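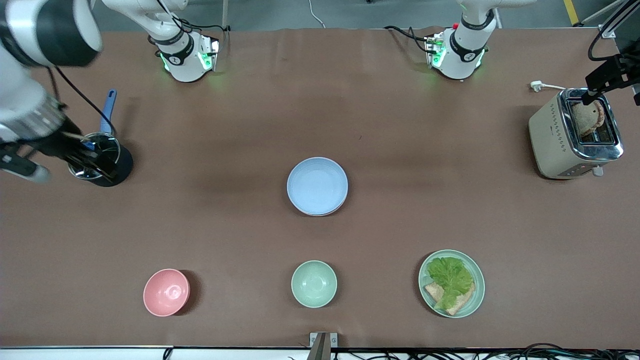
Morena Cocco had moved to Pornen with 60 dollars and four boxes, and lunch was the first thing she got right. She put the toast on the pale green plate and laid a leaf of lettuce over it. The pink bowl stayed empty. Omid had said he would bring soup.

By two o'clock he still hadn't come. The bus from Tuswood was late again. She ate half the toast standing up and thought about calling. 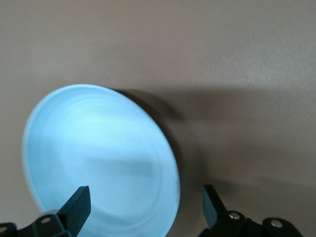
The blue plate.

He knocked at almost four, without the soup.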